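Section 5: Setting Up Your Key and Purse Tray

By now your Helstead table should be standing level, with all its feet snug to the floor, and you're ready for the part most people bought the set for, the little landing spot for keys, tags and small change. Take your time with it. A tray that's set up the way your household moves will get used every day, and one that's set up in a hurry tends to fill with receipts by October.

You'll want the oval tray, your keys, whatever plastic tags you like to use, and a coin purse if you carry one.
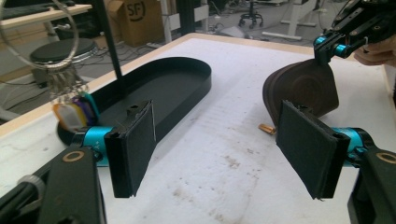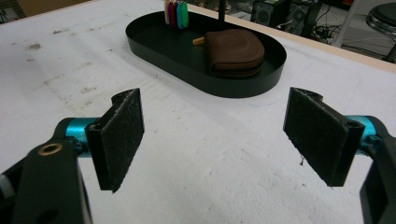
1. Clear a space on the tabletop and wipe it with a soft, slightly damp cloth. Give old smudges a second pass with a drop of dish soap, then let the surface dry for 15 minutes before you put anything back.

2. Lay the tray down with its long side facing you and leave a hand's width between it and the edge of the table. If you have small children at home, or a cat with opinions, slide it farther back.

3. Sort your keys before you hang a single tag. Front door, mailbox, shed, the bicycle lock you sold the bicycle for: lay them all out and put the ones you can't name in an envelope. (Keep the envelope! You'll remember what one of them opens as soon as it's gone.)

4. Choose a tag color for each person or each door, whichever feels more natural to you. Write the choice down on the card at the back of this guide so that guests and house sitters can follow it too.

5. Thread the tags onto the ring one at a time, working the ring open with a coin or a butter knife.

CAUTION: Don't pry the ring open with a fingernail. The coil is stiff when new and can pinch.

6. Put the keys at one end of the tray and the coin purse at the other, flap closed. Leave a bit of room between them so you can pick up either one without dragging the other along.

7. Try it out. Walk in from the door with your hands full, set everything down, and see where your hand wants to go. If it keeps landing at the wrong end, turn the tray around and try again.

NOTE: Leather can pick up marks from metal, so keep a leather purse from resting directly on the keys. Ink from pens and labels may also stain a white tabletop, and it comes off far more easily on the same day.

NOTE: Please don't write your street address on a key tag. A first name or a color is plenty.

Extra tags come in packs of 19 and can be ordered under part number 251. For fitting a second tray beside the first, carry on to Section 6.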